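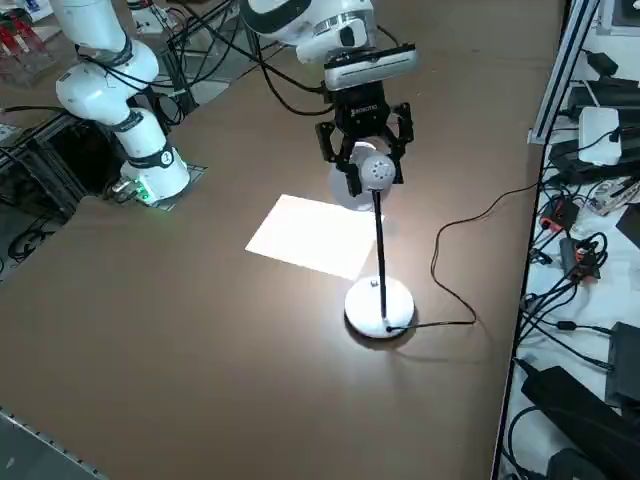

4.3 Setting up the lamp adjustment task

Use this section to prepare a workcell for the lamp adjustment task in the Mundeo benchmark. The task measures how well a learned policy can move a desk lamp head while the lighting on its own camera input changes. Complete Section 4.2 (arm homing and gripper check) before you start. Set-up takes one operator and is repeated at the start of each collection day.

The task uses one working arm with a two-finger gripper. In a two-arm cell, the second arm stays parked and takes no part in the episode.

Before you begin

The lamp must stand on its own base, with a head that can be gripped from the side. Do not use a clamp-on lamp. Record the lamp model and bulb type in the Semomine session file. If the bulb is changed during a session, close the session and open a new one.

Placing the lamp and target

1. Park the second arm and lock it in software. Check that the status page reads PARKED.

2. Set the lamp base on the tabletop, inside the reach of the working arm. Keep the pole at least 300 mm from the nearest table edge.

3. Run the power cable away from the working arm and off the side of the table nearest the power strip. Leave one loose loop on the tabletop. A tight cable will drag the base when the head moves.

4. Lay one sheet of plain white paper beside the lamp. The sheet is the light target. Its angle is drawn from the episode list – do not square it to the table by eye.

5. Switch the lamp on and wait 2 minutes before recording.

CAUTION: The lamp head can become hot. Switch the lamp off and let it cool before touching the head by hand.

Setting the exposure

6. Open the camera panel and turn off auto exposure on both the wrist camera and the fixed camera. With auto exposure on, the image brightness shifts as the head moves and the policy learns from the camera's correction.

7. Aim the lamp at the paper. Lower the exposure until the paper no longer clips in the fixed camera view. The brown of the table should still be readable outside the pool of light.

8. Save the values as the session preset. The same preset must be used for training episodes and evaluation episodes.

Note: Some clipping on the paper in the wrist view is acceptable. In the Stircombe trials, masking these pixels made no measurable difference to the final score.

Teaching the grasp

9. Jog the working arm until the open fingers are on either side of the lamp head. Approach from above.

10. Close the gripper at the lowest force setting. Raise the force one step at a time until the head moves with the fingers and does not slip.

11. Move the head a short distance in each direction. Watch the lamp base. If the base slides or tips, return to the start pose and reduce the speed limit.

12. Store the pose as GRASP_REF. The episode script adds a random offset to this pose before each run.

CAUTION: Do not pull upward on the head while the gripper is closed. The pole joint is not rated for the load of the arm.

Recording

13. Start the episode script and enter the number of episodes. The standard training set is 400 episodes for each lamp.

14. After each episode, confirm the result when prompted. An episode counts as a success if the bright area covers the paper and the base has stayed within its start outline.

15. Keep failed episodes. Mark them FAIL and do not delete them – the Lei baseline is trained on both.

Choosing the size of the training set

Two set sizes were compared during development. Policies trained on 400 episodes handled new paper angles well but often failed when the lamp was replaced. Raising the set to 2000 episodes with the same lamp gave little improvement on a new lamp. Adding a second lamp at the smaller size helped more. Where operator time is limited, collect fewer episodes per lamp and use more lamps.

If the bright area drifts between episodes with no change in the arm pose, check the lamp head joint for play before repeating steps 9 to 12.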